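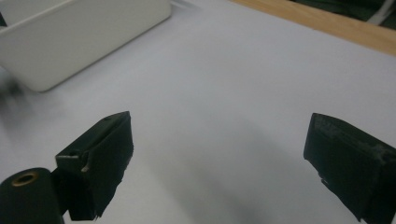 The woman who runs the packing room at Benedetti has been with the company eleven years, and she will tell you within a minute of meeting her that she didn't want the machines. "I was the loudest one," she says, laughing, over a mug of tea she keeps forgetting to drink. "Ask anybody on the early shift. I had a whole speech ready."

Benedetti packs small hardware – hinges, latches, the little bags of screws that come with a flat-pack shelf – in a long brick building on the Gromthorpe road, and 59 people work there. Since July, four of the benches have had a gripper doing the picking, moving parts into trays while a person checks the trays, sets up the next job and steps in when something goes wrong. And things do go wrong, she says, quite cheerfully. Thin washers are the worst. "It'll go for one and get two, or it'll go for one and get the table."

What surprised her was how much of the work turned out to be teaching. Before the benches went over, she and five others spent weeks with a hand-held version of the gripper, picking the same parts over and over so the system had something to learn from. "You squeeze, you lift, you put it down, you do it again. My husband asked what I did all day and I said, I'm showing a robot how to pick up a hinge. He thought I was pulling his leg!"

She is careful when the talk turns to jobs. The company promised there would be no layoffs in the first year, and so far it has kept to that, but two people who retired weren't replaced, and everyone noticed. "I'm not going to sit here and say it's all lovely. The young ones worry. I'd worry too."

Still, her wrists don't ache at night the way they used to, and she has started going to the Barnum plant in Nundell once a month to train the crew there, with a pay grade to match, after asking for it twice. She misses the chatter, though. With six to a bench you could get through a whole wedding, start to finish, before lunch. Now there are two, and you have to walk over.

January 29, 2022

14 comments
37 shares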